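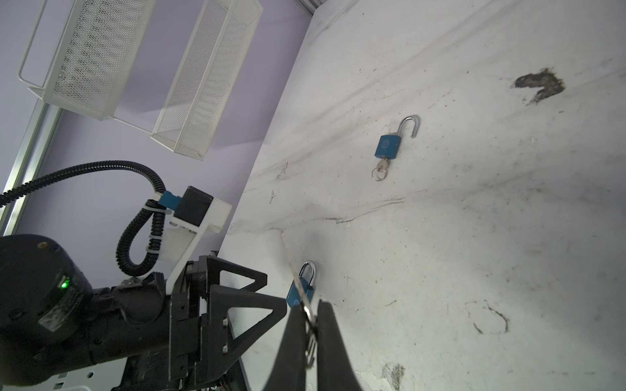 February
Glenys Paewai and Jarrah Hinds

4. The padlock task

By the second half of the course the students at Hollier had become rather good at picking up blocks, and we wanted something that would stretch them without sending anybody home in despair. Jarrah suggested padlocks, and we have been grateful to him ever since (well, most of the time). The job is easily told: take hold of a small key, bring it to the lock, put it in and turn it. People do this every morning half asleep. For a two-fingered gripper it asks for a good deal of care, as the students soon found out for themselves.

Figure 3. The padlock task during a trial. The gripper holds a silver key on its ring between the fingertips, with a pale string running up from it. Two blue padlocks lie on the white cloth, one with its shackle open and a key in the lock body, the other closed.

There were 18 students on the course, working in pairs, and each pair had two afternoons with the arm at our Ondville workshop. We asked them to guide the arm by hand through the task again and again, saving the wrist camera's view each time, until the class between them had gathered around 400 trials. A trial was kept even when it went badly, provided the pair wrote down in the shared notebook what they thought had gone wrong. Those notes are a joy to read, and we have leaned on them heavily in Section 5.

The trouble most often mentioned was the grip. A key held by its ring swings about, and a key held by the blade leaves very little metal to go into the lock, so each pair had to settle on its own compromise, and some argued over it quite happily for most of an afternoon! The second trouble was the cloth, which bunches up under a padlock when it is pushed. We did think of fixing the locks down, as was done in the earlier Nodbridge course, but the students voted to leave them loose and we let them have their way.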